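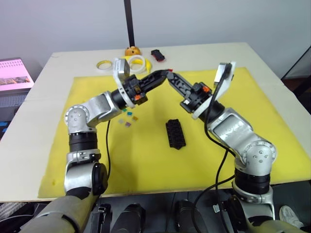
Can you build a two-arm robot bench in a shared workshop without a big budget?

It can be done if you buy the arms used, make the small parts yourself, and accept that the slow part is getting the two arms to agree on where the table is.

Posted October 13, 2019 in Makers / Robots & Automation / Bench Builds

I promised a thread on the Strebel build (Strebel is the project, named after nothing, please stop asking). Two arms, one bench, and a corner of the Tredbridge shared workshop that I pay for by the month and defend by the hour.

The goal is modest. One arm picks up a small plastic brick. It hands the brick to the other arm. The other arm puts it down. A toddler can do this. A toddler also doesn't need a calibration routine, so we are already behind.

Part one was picking, and picking is fine. I had single-arm pickup going in 4 evenings, and I walked around for a week telling people the hard part was over. I would like to apologize to those people.

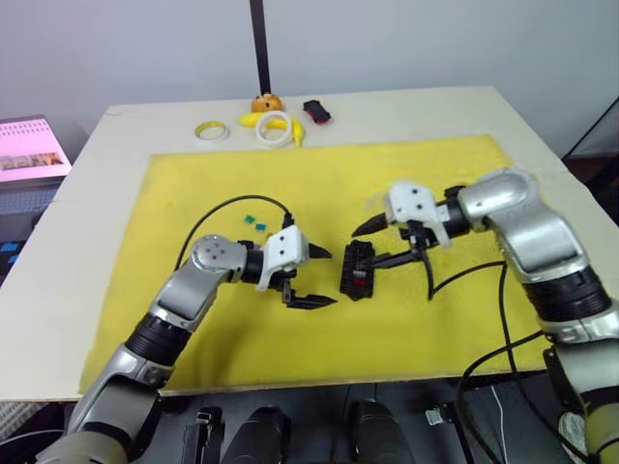

The trouble with a handoff is that both arms have to be right together. When one arm is off by 2 millimeters over a foam mat, the foam forgives you. When the other party is a second gripper, you get a click, then a pause, then a brick in your coffee.

Yes, the coffee now lives on a shelf.

I checked the obvious thing first, which was whether both arms thought the table was in the same place. They did not. The left one had an opinion and the right one had a different opinion, and each repeated its own very consistently. You have to respect that a little.

The fix was dull. I taught both arms the same 21 points, one at a time, and let the Cerer software work out the offset. It took a whole evening, and in the middle I bumped the table and did it again from the top.

Things I have since done about the bumping: bolted down one leg. The other legs are next month's problem. The workshop has rules about holes in the floor, and I have now read them.

Cables. I left every cable long at first, and the loops caught on things. So I shortened them, and then the wrist couldn't turn all the way, so I made them long again. I believe this is called iteration.

What helped in the end was running each arm through its worst poses by hand, power off, and marking where the cable went tight. I should have begun there. Several of you told me to begin there. 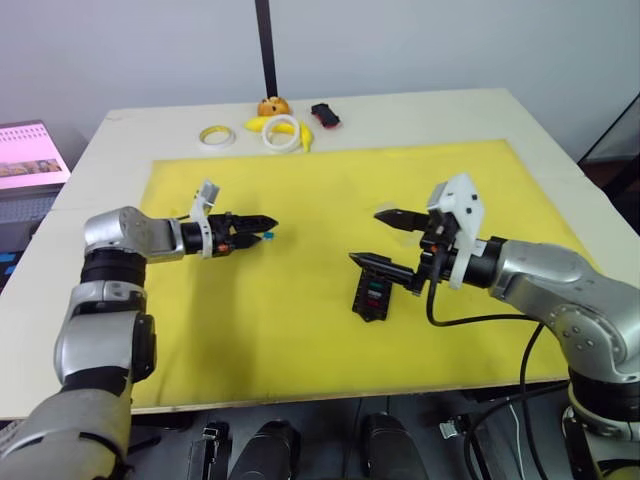 Speed is the other argument I keep having with myself. I run the handoff at 20 percent and it looks like two people passing a full bowl of soup. I bumped it up once to impress a visitor. The visitor was impressed, though with the noise.

So it stays slow. The approach could go faster, I think, as long as the last bit crawls. That's two speed settings and one more place to make a typo.

I also spent a silly amount of time on when to let go. If the giving arm opens too early, the brick drops. Too late, and the arms have a polite tug of war over something the size of a postage stamp. My current rule is that the receiver closes, everybody waits a beat, and then the giver opens. The beat is there on superstition. I took it out once and put it back the same night.

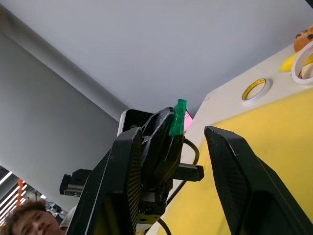
Grip is where I've landed for now. The first pads I cut were smooth, and bricks slid out of them at the slightest tilt, so I ordered textured ones from Plasance and have been fussing with how far in from the tip to place them. Crosshatch on the inner faces, and it does make for a lot of fine lines to clean lint out of. The object matters too: that little green piece is bumpy all over and sticks up above the jaw, leaving the other hand something to aim for. Flat tiles lie down on the mat and have to be pried up like stickers.

Someone asked in replies whether I'd share the arm mounts. I will, once I've renamed the files. At the moment they are called mount, mount2, mount2b and mount_real, and mount_real is the wrong one.

Someone else asked what it's for. Handing a brick from the left to the right. I thought I'd been clear.

Next up: the remaining table legs, the typo-prone speed settings, and trying the handoff in the other direction, which I have been assuming will be the same and have therefore not tested.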